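Gallery: the back bedroom, May

Samuele Marchetti and Amado Lagman have been clearing the upstairs rooms at Herkmont since the spring. The kitchen and the landing are already on the site under their own pages. This page covers the back bedroom, where the bedding and the winter clothes were sorted.

The room has kept its old furniture. The wardrobe is a tall one with louvred panels in a reddish-brown wood, and it stands on the left as you face the curtain. The door next to it is a lighter, more orange wood, and the two have never matched. The curtain is the sheer white one with pink rings and circles that used to hang in the front room. Amado wanted to replace it and was outvoted.

All the sorting was done on the bed. It is the only flat surface up there big enough to open out a blanket, and it saves carrying everything down to the dining table.

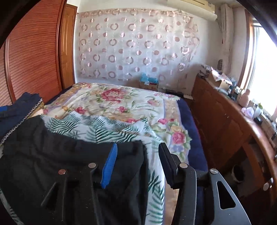 The peony bedspread is staying. It came from Galli, the draper's on the corner, in the year the shop closed, and it cost 80 with the discount. It has been washed more times than anyone can remember and the roses are still yellow. The fern sheet is part of a separate set and will go back in the cupboard with its pillowcases once we find the second one. The patterned blanket with the braided edge is for guests and goes on the top shelf, folded with the braid inwards so that it doesn't catch.

Dark things are the difficult part. There are a great many black and navy clothes in this house and they all look alike in a pile, particularly after four in the afternoon when the light goes off that side. Samuele's rule is that each one gets opened out flat before anyone decides about it. Cuffs, neckband, hem, then the seams under the arms. If the ribbing has gone slack it goes in the rag bag, and if only the colour has gone it can stay for gardening.

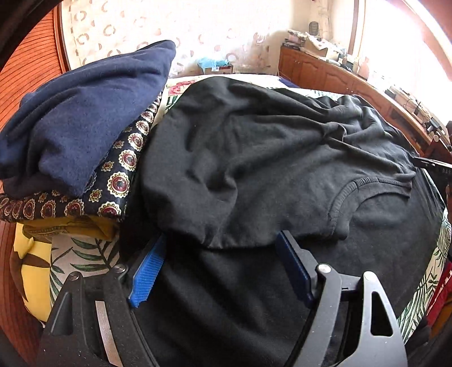 Black knit top with a ribbed neckband, opened out beside the navy fleece.

The navy fleece is going to the cabin at Poseo, where the nights are cold well into summer. It sheds, so please wash it on its own before it goes in with anything else. The first wash last year left fluff on a whole load of towels.

A few notes for those who have asked.

Coats and jackets are being hung, not folded. The wardrobe rail was taken down and put back with longer screws, so it will take the weight. Please leave the left end free for Amado's suit.

Blankets are stored flat under the bed in the two Drerari boxes. The lids are labelled on the short side. If you take one out, put it back in the same box, as the list inside the lid is the only list we have.

Anything in the rag bag by the end of May goes to the garage. If there is a jumper you are fond of, ring Samuele before then.

The next gallery will be the box room, once the shelves are up.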